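Perception and planning sync, Kilis project
Present: Annelies Kuster, Ismael Prado, Helmi Pesonen (minutes). Apologies: Lenni Manninen.

1. Edge detector. Ismael reported 80 per cent on folded denim hems. Annelies asked what it was tested on: 22 clips, 3 garments. She does not accept the figure and wants it off the slides. 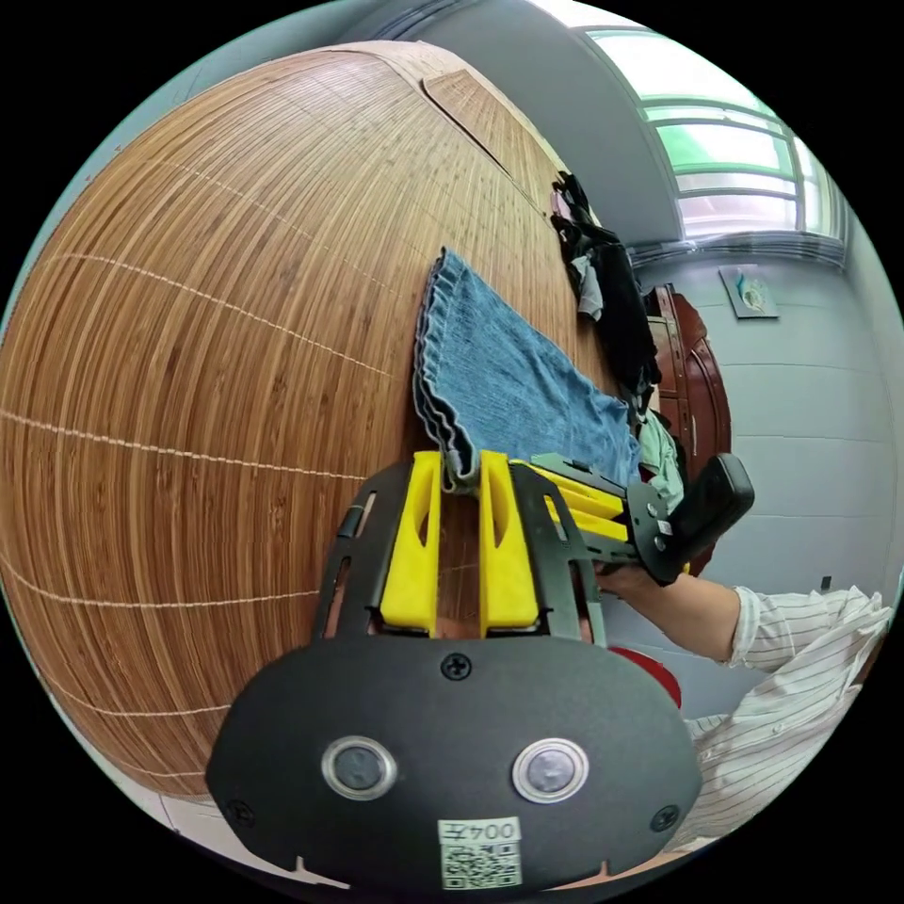
Teline, May

2. Planner. The new release still replans at every seam - Ismael calls this a tuning matter. Helmi doubts it, having heard the same last time. No change to the grasp code until the logs are read.

3. Actions. Ismael to rerun on 25 unseen clips. Annelies to pick them, not Ismael. Lenni to check the timestamps.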